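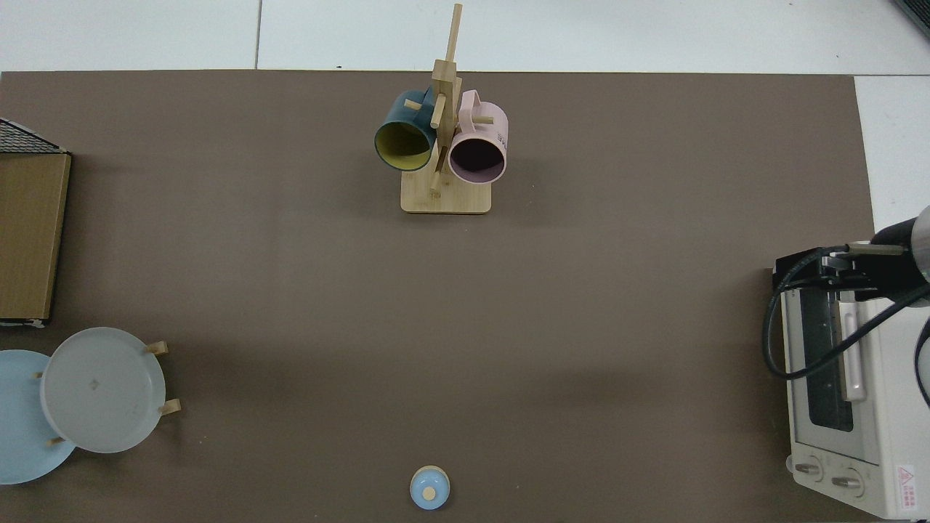 One student of last year's group wrote to me that a glaze is only paint which has been in the fire, and that the course could therefore be one lecture shorter. I keep the lecture. Please read these notes before it.

Week 3. Glaze and body

A glaze is a thin layer of glass, melted onto the clay in the kiln. It must shrink together with the body when the pot cools. If the glaze shrinks more, it is pulled tight and we get fine cracks – this is crazing. If it shrinks less, pieces may jump off at the rim and on handles (shivering).

The Murnus workshop opened in 1777 and had for a long time only one white glaze. Its kiln book lists 277 firings, and the word "crazed" stands next to many of them. The potters changed the clay first and the glaze much later. Krishnan, our second case, did the opposite. Compare both in your reading sheet.

For the practical part:
Each pair receives test tiles from the Trummont clay. Write your number on the back with iron oxide, not with pencil.
Sand the foot with Mirka paper, grit 400, only after the glaze firing, and keep it wet.
Leave the bottom 3 mm free of glaze.

Tiles that are not collected by the end of August go back to the store.

Notes revised Apr 8, 2022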